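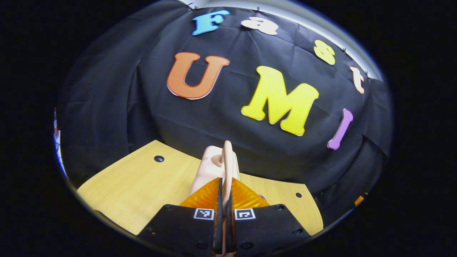
Speaker notes: Reading habits in rural branch libraries
Speaker: Etelka Hegedűs
Slides 1 to 6

Slide 1. Welcome the delegates and thank Martim Torres for the introduction. Mention that questions will be taken after slide 6.

Slide 2. The survey ran in March at the Wirnamari and Nornetti branches. 635 forms were handed out and 266 came back complete. State the response rate before any findings are given.

Slide 3. Large-print loans rose at Wirnamari and fell at Nornetti. Pause here. The Nornetti branch was closed on Saturdays during the period, and the figures should be read with that in mind.

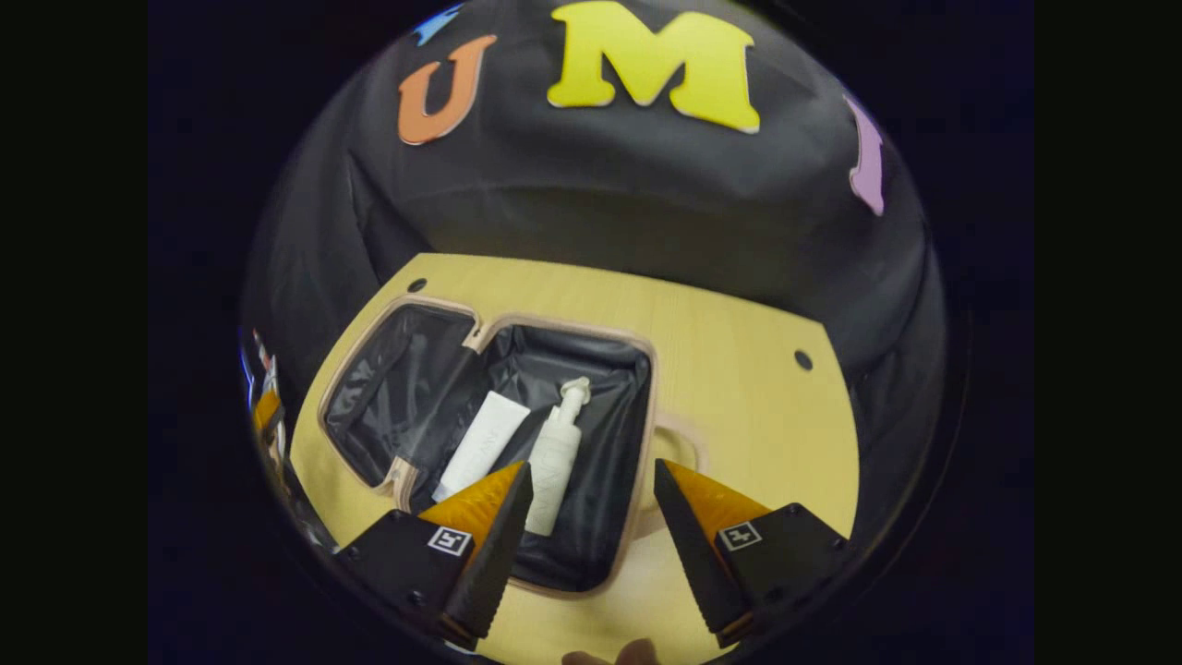
Department of Library and Reader Services

Slide 4. Of those who replied, 80 had not borrowed a book in the past year but had used the reading room. Read the second quotation only.

Slide 5. Recommendations on opening hours. Refer detailed costing questions to Zsolt Szalai.

Slide 6. Acknowledge Aaliyah Charbonneau for the data tables. Printed copies are on the side table.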